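I keep reading that laundry is nearly solved. I remain unconvinced, having spent most of December in the Istport workshop with a pair of Nemley hand grippers and one cream towel.

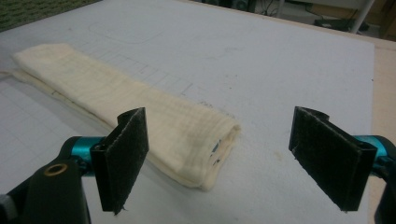
Fingers open, towel waiting.

The Millet build notes promise a clean grasp with 9 minutes of setup. Ysaline Guillot and I took almost 84 - mostly swearing at finger pads. And a towel held at one end just sags, so we tried one gripper each.
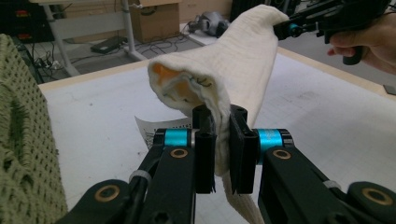 What I still doubt

The plan is to move the linkage onto a motor and let software do the squeezing. Fine, but a thick folded edge is the easy bit.
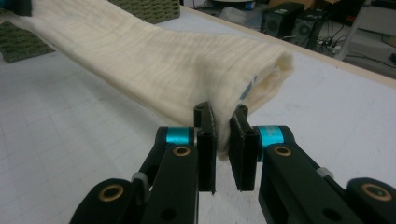 A single layer lying flat is another matter, and I'd want to see 30 of those in a row before I spend money on motors.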